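Setting Up the Board and Laying Out the Blocks

Welcome to the second part of your Bremoser shape set guide! If you've already unpacked everything and wiped it down, you're ready for the part most families and classrooms enjoy, getting the board settled and the blocks out where people can reach them.

Before you start

Find a flat, steady table at a comfortable height. The board is a good solid slab of maple, so please use both hands when you lift it – and if you're a smaller person, or just tired at the end of the day, ask someone to take the other end.

1. Lay the board flat with its long side toward you. It doesn't matter which face is up, so pick whichever grain you like better.

2. Press gently on each corner. If the board rocks, slide a folded sheet of paper under the high corner and try again.

3. Run your palm across the top to feel for crumbs or grit. Small marks in the wood are normal and won't bother the blocks at all.

4. Tip the blocks out of their bag and sort them by color first: blue, green, yellow and red. You should have a pair in each color, and the two blocks in a pair have different shapes.

5. Set the blocks out in a loose ring, with a bit of bare wood in the middle. Leave one side of the ring open so that hands can come in and out without knocking anything over.

Note: The ring doesn't have to be neat. Linnea Björklund, who tested the set with her class in Vurport, found that the children took to a wobbly ring much faster than a careful one, and we've set ours out that way ever since.
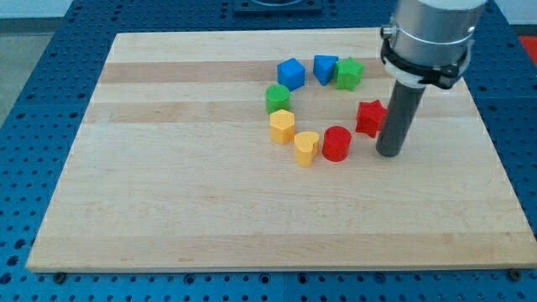 6. Once you're happy with the ring, ask the first player to name a color, then a shape, and to move that block into the middle. Go gently with the points on the stars, especially on a newer board.

Caution: Small parts. Keep the blocks away from children who still put things in their mouths, and don't leave the board where it can be pulled off the table.

Note: The maple likes a little food-safe oil every September or so. Let it soak in for 10 hours before you put the blocks back.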